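Search this site Go

Joden Automation Practice Group
Minutes of the March meeting, Revcombe office

Present: representatives of Joden, Gruvel and Sowerby. Quorum met. Meeting opened at 9:30 a.m.

1. Minutes of the previous meeting
Accepted with one correction. In item 4, "stop distance" should read "stop time."

2. Work area rules for two-arm tabletop cells
The group reviewed draft 7 of the practice note. It applies to enclosed cells with two arms on a common front rail and a shared tabletop.

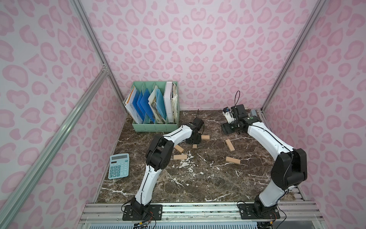 Reading time: 2 minutes

2.1 Items not part of the task. The draft said that nothing but task parts may be on the table. Gruvel objected that fixed background items are part of many block tasks. Agreed wording: "Items that are not handled, such as a file organizer or a calculator, may stay on the table if they are listed on the setup sheet and their positions are recorded." Sowerby asked that paperwork held in an organizer be treated as one item with it. Agreed.

2.2 Cables. Cables along an arm are to be checked through the full range of each joint before a run. Loose connectors below a base plate are to be tied back or capped. Joden will add a line to the checklist.

2.3 Shared zone. Only one gripper may enter the middle of the table at a time unless the program has a tested interlock. Gruvel asked for an exception at reduced speed. Not agreed; held over.

3. Start positions for block tasks
Sowerby reported on its review of 128 run records. The main fault was start layouts described in words only. The group agreed that each record must include a view from the wrist camera with the fingers open, before first contact. Blocks touching or close to each other are to be noted as a group, with the open side stated.
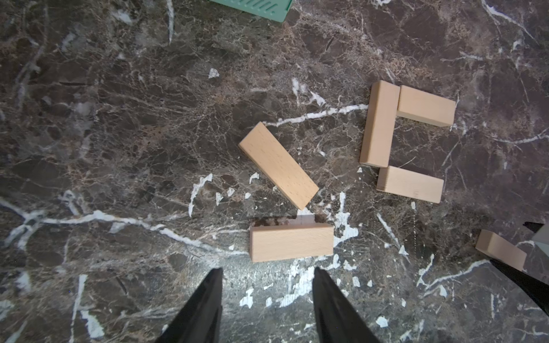 Fig. 2. Wrist view, six blocks, three of them set as a bracket open to the right.

3.1 Partly hidden blocks. A block partly covered by the other gripper in the wrist view is still counted. The fixed camera view is to be used to confirm it.

3.2 Surface pattern. Gruvel noted that strong veining in a tabletop can be confused with block edges. The surface type will be a required field on the setup sheet. No limit on patterned surfaces or walls was set.

4. Record keeping
Run records to be kept for 100 working days, then reduced to the setup sheet and fault log. Budget line of 680 for storage approved.

5. Actions
Joden: checklist line on cables; draft 8 of the note.
Gruvel: written case for the reduced-speed exception.
Sowerby: revised setup sheet with surface field.

Meeting closed at 11:15 a.m. Next meeting in May, same office.

Contact | Copyright Joden Automation Practice Group | Back to top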